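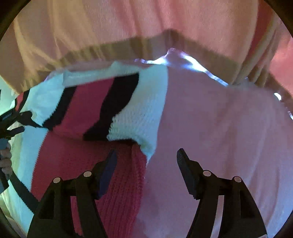
# Unit 4: Washing, Drying and Storing Knitted Fabrics

Clavthorpe School of Textiles, course handout, revised 10/7/19

This handout accompanies the fourth unit of the Certificate in Textile Care. Students should read it before the practical class and bring it with them.

## 4.1 How a knit behaves

A woven cloth is made of threads that cross at right angles. A knit is made of loops, each drawn through the one before. The loops can change shape, so the fabric stretches and usually returns. Heat, weight and rubbing all reduce its power to do so.

Rib is formed by setting plain and purl columns side by side. It draws in at rest and opens across the width when pulled. Cuffs, collars and hems are often made in rib for this purpose. A rib that has been dried under tension may stay open permanently.

## 4.2 Colour

Striped knits require particular care. Where black or crimson yarn lies next to white, any loose dye will show first on the white. Students must test each colour separately:

1. Dampen a white cotton cloth with cool water.
2. Press it against an inside seam and hold it there.
3. Examine the cloth in daylight and enter the result on the record card.
4. Repeat for every other dark or bright colour in the garment.

Where colour has moved on to the cloth, the garment is washed alone in cool water and must not be left to soak.
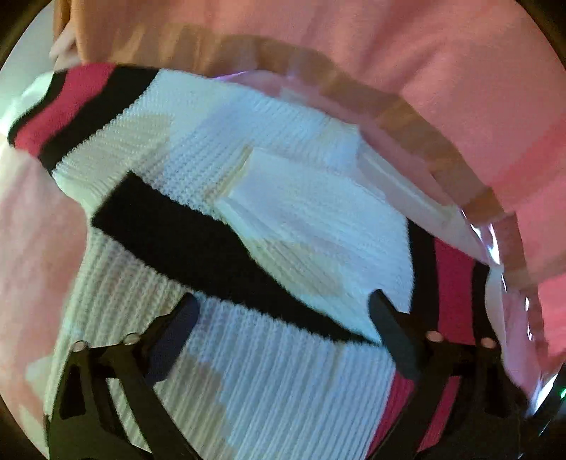 Should a striped knit be hung up to dry?

It should be dried flat, on a clean towel, and eased back to its measured size while damp. The weight of the water in a hanging garment pulls the loops downwards and lengthens the body and sleeves.

## 4.3 Washing

- Measure the garment before washing and write the figures on the card.
- Turn it inside out and fasten any buttons.
- Use the Zidico neutral wash supplied in the laboratory. For hand washing, dilute 13 ml in 1000 ml of water and scale up as needed.
- Do not wring. Roll the garment in a towel and press.

Wool should not meet a sudden change in water temperature. The scales on the fibre catch on one another and the fabric felts, which cannot be undone. Cotton does not felt, but it may shrink in length.

## 4.4 Storage

Knits are folded, with the folds padded where the garment is to be kept for a long period. They must be fully dry and clean before they are put away. Sealed plastic is not suitable for long storage, as it holds damp against the fibre.

## Reading and assessment

Read the Marinho course reader, page 67 onwards. Record cards for this unit are to be handed in at the Rollmont Building by the end of September. Cards received without measurements will be returned unmarked.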